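遠隔操作で食卓の片づけを教えている

9月に入ってから、仕事の半分くらいが双腕ロボットの遠隔操作になった。部署としてはTamonという名前の社内プロジェクトで、食卓まわりの作業を人が操作してやってみせ、その記録をあとで学習に使う。前回の記事で次は操作の話を書くと予告したので、そのつもりで書く。

操作は手元の操作用アームを両手で握って行う。こちらの腕を動かすと作業側の腕が同じように動く。指の開閉は人差し指と親指で引き金をつまむ形になっている。最初の2日くらいは肩がこった。いまは椅子を少し高くして、肘が体から離れすぎない位置で握るようにしている。これだけでずいぶん楽になった。

いま取っている作業は、食器とカトラリーを扱うものがほとんどだ。フォークやスプーンは見た目より難しい。柄が細くて机にぴったりついているので、指を真上からまっすぐ下ろすと先が木に当たって、そこで腕がぐっと止まる。少し手前で高さを止めて、指を閉じながら最後の数ミリを下げると拾いやすい。文章にすると簡単だが、安定してできるようになるまで1週間かかった。

柄のどこをつかむかも毎回悩む。端をつかむと先のほうが下に垂れて、器に入れるときに縁に引っかかる。真ん中に近いところをつかむと垂れにくいが、今度は指が器の縁に近づく。自分は柄の真ん中から少しだけ端寄りをつかむことにして、ノートにもそう書いた。人によって違っていいのか、そろえたほうがいいのかは、まだ決まっていない。

ランチョンマットを敷いた配置は今月から始めた。マットの上に器を置くと、器を押したときにマットごとずれることがある。ずれたら直さずにそのまま続けるのがいまの決まりで、直す動作まで入れると一回の記録が長くなりすぎる。
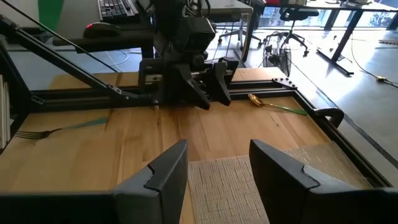
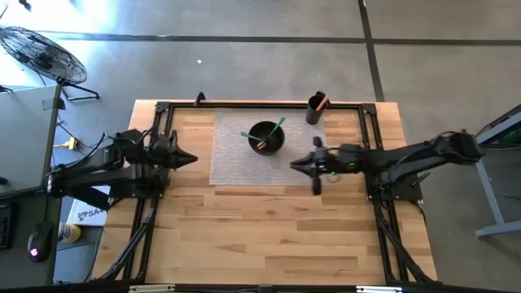 丸い器と筒形のカップは、どちらも黒。
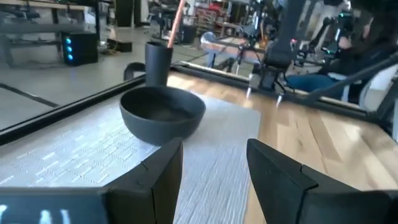 操作した人の失敗も記録に残すのですか。

途中でやり直して最後までできたものは残し、物を落として続けられなくなったものは別のフォルダに移します。消してしまうことはありません。つかみ損ねてつかみ直す動きは、実際に動かすときにも必要になるので、やり直しを含む記録にも使い道があります。ただし、操作した人が迷って長く止まっているものは、学習に回す前に外しています。

この質問は前の記事のあとに何人かからもらったので、ここにまとめておいた。

件数のことも少し書いておく。9月の分として残っている記録は1734件で、そのうち自分が操作したのが435件だった。別フォルダに移したのは116件。思っていたより多かった。見直してみると、柄をつかんだあとに持ち上げるのが速すぎて滑らせたものが目立つ。急いでいるつもりはないのだが、同じ作業が続くと手がだんだん速くなる。タイマーを置いて、30分で一度手を離すことにした。

もうひとつ面倒なのは左右の腕の使い分けだ。二本あるとつい両方使いたくなる。しかし片方で済む作業に両方を使うと、もう片方が意味もなくふらふら動いた記録になる。使わないほうの腕は机の上の決まった高さで止めておく、と手順書に足した。止めておくつもりでも操作用アームを握っている手は少し揺れるので、そちら側は握らずにスタンドに預けている。

反対に、両手でないとやりにくいのはカップに物を入れる作業だ。背が高くて口が狭いので、入れるときに柄の先が縁に触ると簡単に倒れる。片方の指で軽く支えておけば倒れないが、支えるほうの力加減が手に返ってこないので、画面を見て判断するしかない。カップがわずかに傾いたら押しすぎ、という目安でやっている。力が返ってくる操作装置を使っている人の話を聞くと、正直うらやましい。

画面は固定のカメラと手首のカメラを並べて出している。大きく腕を動かす間は固定のほうを見て、つかむ直前に手首のほうに目を移す。慣れないうちは手首のほうばかり見てしまい、腕のほかの部分がどこにあるかわからなくなる。新しく操作に入る人には、先に固定のほうだけで30分練習してもらっている。自分は逆の順番で覚えてしまったので、いまだに目を移すのが遅い。

照明はまだ手をつけていない。午後になると窓からの光で机の明るさがかなり変わる。カーテンを閉めて揃えるか、変わるままにしておくかで意見が分かれていて、いまのところ変わるままで取っている。時間帯だけは記録の名前に入れるようにした。あとで分けたくなったときに困らないようにという程度の対策で、これで足りるかはわからない。

記録の名前といえば、途中で付け方を変えたせいで、古いものと新しいものが混ざっている。日付、作業名、操作者、通し番号の順にしていたのを、作業名を先頭に持ってきた。探すのは楽になったが、変換用のスクリプトが古いほうを読み飛ばしていて、気づくまで三日かかった。付け方を変えるなら区切りのいいところで全部まとめて変えるべきだった。

金曜に指先を点検した。つかむ面がすり減ってくると、同じように閉じても柄が回る。操作しているほうは自分の腕が落ちたと思いがちで、自分もしばらくそう思っていた。交換の時期は記録の件数で決めたほうがよさそうなので、表に欄を足した。

来週は器の位置をいまより手前に寄せた配置を始める。手前になると肘の角度がきつくなり、操作用アームの可動範囲の端に当たりそうで、そこが心配だ。当たるようなら操作用アームの台を少し後ろに下げる。台はねじ四本で留めてあるだけなので、動かすこと自体はすぐ終わると思う。結果はまた書く。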